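Janaka Patwary
Moved to Numcombe in October and I'm still learning how to live with hard water. A few notes.

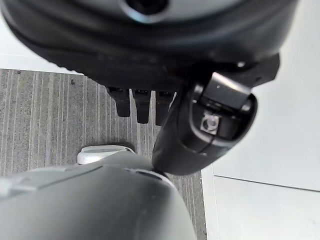
The kettle furred up within 4 weeks. Citric acid is cheaper than the branded descaler and works just as well for me. It's harder to keep up with limescale on anything dark. Matte black, like the big curved casing in the photo, looks smart until the first splash dries on it.

Shower head next. I soaked it in white vinegar for 40 minutes, then went over it with an old toothbrush.

Ruwan Marikar asked about softeners. I was quoted 400 pounds plus fitting, so I'm leaving it for now.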